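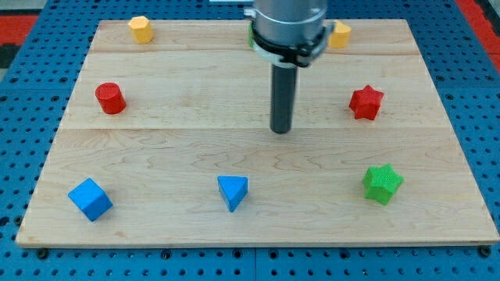
What does a garden soil need before anything is planted in it? Air, water that can move through it, and a fair amount of rotted organic matter, and if those are right then most of the rest can be put right as you go along.

Handout 4: Getting to know your soil
Skovdale Evening Gardening Course
Reading time: 6 minutes

Welcome back, everybody. Last time we spent a happy evening on hedges and rather ran over, so the soil notes I promised you are all in this one handout. Please do read them before the practical, and bring an old spoon, a jar with a lid and a sample from your own garden if you have one. If you live in a flat, don't worry, there will be plenty of soil to share.

1. What soil is made of

When we dig up a spadeful of ordinary garden soil we are lifting a mixture of ground-down rock, the remains of plants and animals, water, air, and a great crowd of living things too small to see. The rock part is sorted by the size of the bits. Sand is the coarsest, silt is finer, and clay is finest of all. Most gardens have some of each, and a soil with a sensible mix of the lot is called a loam, which is the word you will hear gardeners say with a faraway look in their eyes.

A sandy soil feels gritty, warms up early in spring and lets water straight through, taking a good deal of plant food down with it. A clay soil is the other way about. It holds food and water well, stays cold for longer, sticks to your boots in winter and can crack in a dry summer. Silt sits between the two and feels silky or a bit soapy in the fingers. It packs down easily when walked on, so lay a plank if you have to cross a bed.

I know that people with clay tend to feel hard done by! Please don't. Roses, many of the asters and most fruit trees will do very nicely on it once it has been opened up a little, and you will be out with the hosepipe far less often than your neighbour on sand.

2. The hand test

Take a piece of soil the size of a walnut, pick out the stones and wet it until it just holds together. Roll it in your palm.

If it falls apart and won't make a ball, you have sand. If it makes a ball but breaks when you try to roll it into a sausage, you have a sandy loam or something near it. If it makes a sausage that cracks when you bend it, call it a loam with some clay. If you can bend the sausage into a ring, and the ring has a shine on it when you rub it with your thumb, then it's clay and no mistake.

Do this in at least two places. Back gardens are a muddle, especially behind newer houses, where the builders may have buried all sorts and spread a thin layer of topsoil over it. My own garden is heavy clay by the kitchen door and quite decent loam at the far end, where I think there must once have been a vegetable plot.

3. The jar test

Fill your jar a third full with soil, top it up with water nearly to the neck, add a tiny drop of washing-up liquid and screw the lid on well. Shake it until your arm aches, then put it somewhere level and leave it alone. Sand drops first, within a minute or so. Silt takes a few hours. Clay can take days, and with some clays the water never goes completely clear. Bits of root and leaf will float on top.

Once it has settled, hold a ruler against the glass and measure each layer. One of last year's jars came out at 55 per cent sand, and it had come from a garden whose owner was quite certain she had clay, so it does pay to look.

4. Acid or limy?

The other thing worth knowing is the pH. Low numbers are acid, high numbers are limy (alkaline, if you're reading the packet) and 7 is the middle. Most garden plants are content a little on the acid side of the middle. Rhododendrons, camellias and blueberries want it properly acid, and they will turn yellow and sulk in a limy soil however much you feed them. Lavender and pinks don't mind lime at all.

A cheap kit from the garden centre is good enough. Take your sample from a trowel's depth, not from the surface, and keep away from spots where you've had a bonfire or stored a bag of mortar. Follow the colours on the chart in daylight if you can, as they are very hard to judge under a kitchen bulb.

Can you change it? Lime will raise the pH over a season or so, and vegetable growers often put some down in autumn before cabbages. Going the other way is slow and dear, and you will be at it for ever. If you live on chalk and have set your heart on a camellia, buy a large pot and a bag of ericaceous compost, and water it from the rain butt.

5. Making it better

The same answer does for sand and for clay, which always pleases a class. Add organic matter. On sand it acts like a sponge, and on clay it helps the soil gather into crumbs with gaps between them for roots and air. Garden compost, leaf mould, well-rotted manure and spent mushroom compost are all useful, though the last is limy, so keep it off the blueberries.

Spread a layer 2 inches deep over the bare soil in autumn or early spring and leave the worms to pull it down. You can fork it in lightly if you are making a new bed. Keep it clear of the stems of shrubs and the trunks of trees, where it can cause rot.

Manure has to be properly rotted. It should be dark and crumbly and smell of earth. It's also worth asking the stables whether the hay fields were sprayed, because traces of certain weedkillers can pass right through the horse and spoil your beans and tomatoes. Sow a few beans in a pot of the stuff first, and if they come up straight and healthy, carry on.

On sharp sand and grit: a handful in the planting hole does next to nothing for clay, and you would need barrowloads to change a whole border. Spend the money on compost.

6. When to leave well alone

Wet clay should not be dug or trodden. If the soil sticks to your boots, go in and have a cup of tea. The same goes for frozen ground, where you would only be burying the cold.

There is also a good case for not digging established beds at all. We'll talk about that in September, when we look at the trial beds at Grurutden, where one half has been dug each winter and the other half only ever mulched. I have my own opinion about which looks better, but I should like you to make up your minds first.

For the practical

Label your jar with your name and where the soil came from. Write down what you think it is before you test it, then what the hand test said, then the jar. Have a look at which weeds grow well near you, too. Nettles usually mean rich ground, sorrel often likes it acid, and creeping buttercup is fond of the damp. They are only hints, and a weed will seed itself anywhere it gets the chance, but they're a pleasant excuse for a walk.

Handout revised July 12, 2020

Related handouts
Planting and trimming a mixed hedge
Compost heaps, hot and cold
Mulches and when to spread them
Choosing shrubs for a shady wall
Rain butts and watering in dry spells

Get our course newsletter: enter your email address to receive new handouts and planting dates each season. You can unsubscribe at any time.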